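Ottilie Ortner
25. Sep. 2022

1/4 Pinseletui, Kunde Reisekosmetik. Regel: Pinsel erst einräumen, wenn sie ganz trocken sind. Im geschlossenen Etui trocknet nichts nach.

2/4 Stiele voran, Haare zur Öffnung. Schlanke Pinsel bündeln und gemeinsam einschieben – einzeln verkanten sie.

3/4 Druckknopf erst schließen, wenn kein Haar übersteht. Mehr als 8 Pinsel nehme ich nicht mit.

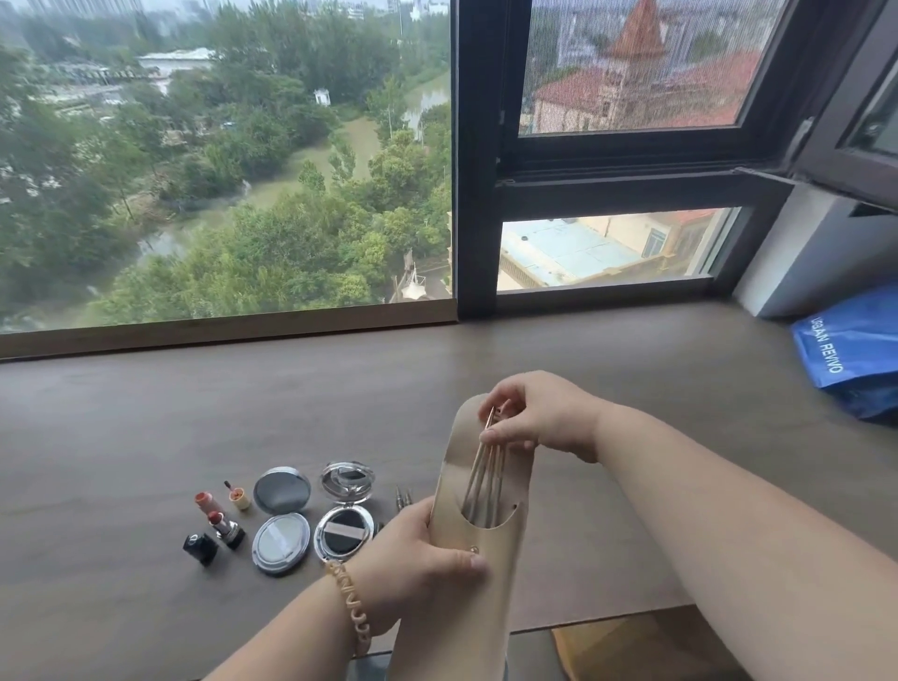

4/4 Puderdosen kommen separat, Spiegel nach innen, Deckel geschlossen. Lippenstifte vorher ganz eindrehen, sonst schmiert die Kappe.

235 Mal geteilt · 400 Kommentare
Diese Seite verwendet Cookies.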